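Ticket 2960 – Pralano cell, gripper closes early on hanging cloths
Status: Open, waiting on parts
Opened: 13 Sep 2019

Problem as reported: the arm reaches for the nearest cloth on the rail and the fingers start closing before the cloth is between them. The job then stops with a grip fault. It faulted 4 times in 29 picks this morning.

Checked so far: air and power are fine, no loose connector at the wrist. Homed the gripper twice, no change. Finger pads still have their diamond pattern, with light wear along the top rim of the left one.
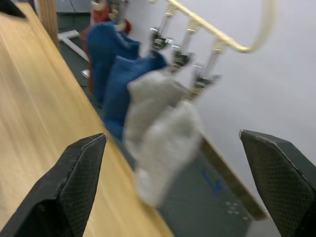
Marlene Friesen
Cell maintenance, Gosselin

Approach over the table corner, gray towel next in line, blue ones behind it. The fingers are open at this point, so the early close comes later in the move.

Went through the pick program after that. The close command was set to fire 60 mm before the end point – left over from the old Sinum rail, I think. Changed it to 3 mm and ran the gray towel by itself. No fault. Have not run the full row yet.

Still to do: order a left finger pad from Pemik, run all the clips, then save the program under a new number. Please don't load the December backup on this cell, it has the old value in it.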